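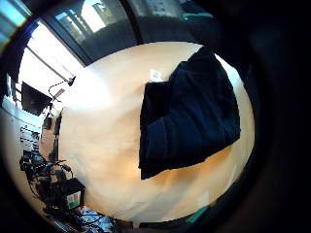 Mending at Tololthorpe: what we learned from a term of repairs

Home | Projects | Textiles | Year 2 | Contact

September
By Geeta Awasthi

When our tutor asked for project ideas I had mine ready before she'd finished the sentence. I wanted to find out why people stop wearing clothes, and whether a bit of simple mending would bring those clothes back into use. My gran mended everything and I mend hardly anything, so there was a selfish side to it too!

I put a notice up in the canteen at Tololthorpe and another at the Plundale library, asking people to bring in one thing they liked but no longer wore. Seventeen people turned up over the term, which is 17 more than I was expecting. Each of them filled in a short sheet: what the item was, how long since it had last been worn, and what had put them off wearing it.

What was wrong with the clothes

I had expected rips. There were a few, mostly at knees and elbows, but the biggest group by far was small, boring faults. Missing buttons, dropped hems, a zip pull that had come away, a waistband that had lost its stretch. 10 of the 17 items fell into this group. Dark cotton things were the hardest to judge because you can't see a worn patch on navy or black until you hold it up to a window, and I missed one completely the first time round.

The other surprise was how long things had been waiting. One man had kept a jacket on the back of a door for years over a single button (he still had the button, in a saucer).

How the repairs were done

I kept to hand sewing so that anyone could copy the method at home. I used running stitch, backstitch, slip stitch for hems and a plain woven darn for holes. The darn took me ages to learn. My first one puckered so badly it looked like a belly button, and I unpicked it and started again with the fabric pulled over the bottom of a mug, which worked beautifully.

I set myself a limit of 30 minutes for each item. Hems and buttons came in well under that. Darns usually didn't, and 2 items had to go home unfinished with a needle and a length of matching thread pinned to them.

For thread I used what was in the college cupboard plus a mixed box from Stornico, the haberdashery by the bus station. Matching colour matters less than I thought. Matching thickness matters a lot – a thick thread in a thin cloth pulls at the weave all round the mend.

Asking again afterwards

I got back in touch with everybody four weeks later, and most had worn their item at least once. The people who had sat and sewed alongside me were the keenest by miles, and several had gone on to fix something else. I'd love to look at that properly next year, with a bigger group and a proper comparison. I'd also change my sheet, as I forgot to ask what people had paid for the item, and my tutor quite rightly picked that up.

Comments

R. Štefanec: Lovely read. The mug trick works on socks as well, try a small one for children's sizes.

plundale_reader: Will you be running this again at the library? I have a skirt with a dropped hem and no patience.

Geeta Awasthi: Yes please, bring the skirt! Dates will go on the notice board by the front desk.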